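Halvorsen wall paint, matte finish: a review after one hallway and one small office

I bought the Halvorsen interior matte in August to cover a hallway that had been the same tired beige since we moved in. When that went reasonably well I bought more and did the office. So this review covers two rooms, three cans, and a few months of people brushing past the walls with bags and coats.

The color in both rooms is Lestska, a brown that leans toward red. On the sample card it looks closer to brick. On the wall it is darker than the card, and darker again after sunset. If you are choosing between two shades, I would take the lighter one.

What I used

Halvorsen matte in the large can, Flavcombe primer, a medium-nap roller, a two-inch angled brush for the edges, and a tray I already owned. I patched nail holes with ordinary filler the night before and sanded them in the morning.

The hallway wall needs to be mentioned because it was in poor shape. The previous owners had hung a coat rack and taken it down badly. I spent longer on filling and sanding than on painting.

Opening and mixing

The lid comes off easily with a flat screwdriver and goes back on tight. The store shook it, and two weeks later there was a layer of pigment at the bottom that took ten minutes of stirring to bring back up. Stir it longer than you think you need to. My first tray was a little lighter than the rest, and I had to go over that patch again.

The smell is mild. I kept a window open and slept in the next room the same night without trouble.

Coverage

Weak point number one. The label promises two coats over a light color, and I needed three. I had skipped primer in the hallway, so some of that is my fault. In the office I used the Flavcombe primer, tinted gray, and two coats covered it, apart from a strip near the ceiling that I touched up with the brush.

If you are going from pale to dark, buy the tinted primer. It costs less than another can of paint.

Rolling it on

The paint is on the thick side and hardly drips. It also starts to set quickly. On a warm afternoon I had only a few minutes before the edge of each section began to drag, and if I went back over it I got streaks. My brother-in-law, Eskil Ekström, painted houses for 18 years before his knees gave out, and he told me to stop fussing and keep moving. He was right. The office, done in the evening with one continuous pass per coat, came out better than the hallway.

Even so, a dark matte shows its roller marks. Stand close with light coming in from the side and you will find them. From a normal distance the wall looks flat and even, and I have stopped looking for them.

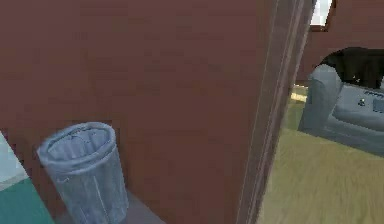

Drying time was as stated on the can. I left four hours between coats and had no lifting when I pulled the tape. I did get a small amount of bleed under the tape along the baseboard, which I fixed with a damp rag and a bit of white trim paint.

Wear and cleaning

Scuffs are weak point number two. A backpack zipper left a pale line in the hallway in the first week. A damp cloth took most of it off. Rubbing harder made a shiny spot, and that is still there. For a busy hallway I would go with the eggshell version next time. The office gets less traffic and the matte is fine in there.

A neighbor used Histcombe in a similar shade, and I helped her with the second coat. It is thinner and spatters more, but it stayed workable longer and her wall wipes down better. It also costs more, and the nearest store that carries it is a forty-minute drive.

Touch-ups

I kept the leftover paint in a glass jar, labeled with the color and the room. A touch-up done after a month blended in well once it dried. It looked wrong for the first hour, so wait before adding more.

Would I buy it again

For a bedroom or an office, yes, with the tinted primer. For a hallway, no, or at least not in the matte. I still have a third of a can left and plan to use it on the inside of the office closet.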